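Kudville workshop puts its sorting cell back in service

4 Oct 2026
By the Grodero newsroom

The small sorting cell at the Grodero training workshop in Kudville is working again after a repair to its gripper and a new check of the wrist camera. The cell had been stopped since August, when the staff noticed that the two fingers did not close at the same moment and that light objects were sometimes turned before they were held.

The cell has one arm, one table and a set of open plastic boxes, and it is used by trainees who learn how to maintain such machines. Toys and other light things serve as the load. They are cheap, they have different shapes, and a mistake with them does not cost much.

The fault was in the linkage of one finger. A joint had become loose over the summer, and the play was small enough that it could not be felt by hand with the arm switched off. It was found only when the workshop compared the closing movement of both sides at low speed. The worn bushing was replaced, the bolts were tightened to the value in the manual, and both jaw pads were cleaned with alcohol. The complete work took 2 days, most of it waiting for the part from the supplier, Gallardo.
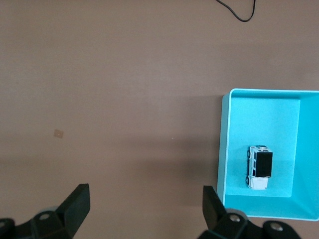 MAINTENANCE

After the mechanical work the camera had to be checked again, as its view depends on how the wrist is put together. With the fingers wide open, both jaw pads must be visible at the bottom of the view, and a box on the table should be seen from above with its floor clear. A small toy vehicle, white with a black panel on top, lies inside the blue box and gives the software an object with strong contrast.

The cell then ran a test of 452 picks with the Flellidex control program, without trainees at the table. Two picks failed. In both cases the object was lying against the wall of a box and one finger had no room to go down. The workshop considers this a matter of programming and will leave it for the next group as an exercise.

The routine for the cell has also been changed. The fingers will now be inspected every 27 working days, and the bolts on the black housing will get a line of marking paint, so that a movement can be seen without tools. Cables on the table are to be moved out of the reach of the arm before each start - this was already a rule, but it was not written on the start sheet.

The old bushing has been kept and will be shown to trainees together with the new one. The workshop can take up to 2 groups at the cell in one week, and places for the autumn course are given in the order of application.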